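Staff Profile: Teaching the First Cut
Jul 13, 2023

The Ledell Culinary Skills Program has offered evening and weekend instruction to adult learners since its founding, and its introductory course in vegetable preparation remains the one with the longest waiting list. Solange Beaulieu has led that course for 10 years. She met with the program's newsletter to discuss how the course is organized and why so much of it is devoted to onions.

"People arrive expecting to cook," Ms. Beaulieu said. "For the first two sessions they do not turn on a burner. They learn to set up a board, to hold a knife and to keep the work in order."

The introductory course runs for eight sessions, and enrollment is limited to 10 students. Each student begins with a single red onion. Ms. Beaulieu prefers the red variety for instruction.

"The purple edge shows you the layers," she said. "A student who is cutting unevenly can see it at once, and I do not have to say very much. With a white onion I would be talking all evening."

Students are taught to halve the onion through the root, remove the skin and leave the root end intact until the last cut. The method is a common one. Ms. Beaulieu places particular weight on what happens afterward, when the diced onion is gathered and moved to a bowl before the next ingredient is brought to the board.

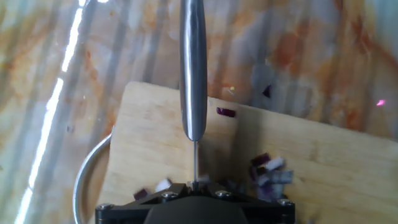

The program replaced much of its small equipment in November, at a total cost of $3425. The purchase covered knives, mixing bowls and wood cutting boards, and was arranged by Yu-na Noh, who manages the teaching kitchens. Ms. Noh said that the choice of boards prompted the most discussion among the instructors.

"Several colleagues asked for plastic, which is easier to store," Ms. Noh said. "Solange asked for wood, and she was persistent. We agreed on wood for the introductory course and plastic for the course in meat and fish."

Ms. Beaulieu acknowledged that wood requires more attention. Boards are washed by hand, dried upright and oiled once a month. Stains are treated with coarse salt and half a lemon, although she does not insist on their removal.

"A board that is used will show it," she said. "I look for deep grooves and for splitting. Color does not concern me."

On the subject of knives, she was more exacting. Students may bring their own, but each one is examined before the first session, and a dull knife is set aside until it has been sharpened. "I would sooner lend someone a plain knife in good condition," she said. "With a dull edge, you press down, the onion rolls, and then we are looking for the first aid kit."

The program taught 80 students in the introductory course last year. Ms. Noh confirmed that a second weekend section is under consideration, subject to the availability of an instructor and of the larger kitchen.

Ms. Beaulieu said she would welcome the added section – provided that enrollment in each remained at its present limit. Applications are accepted at the front office during regular hours, and returning students may register by telephone.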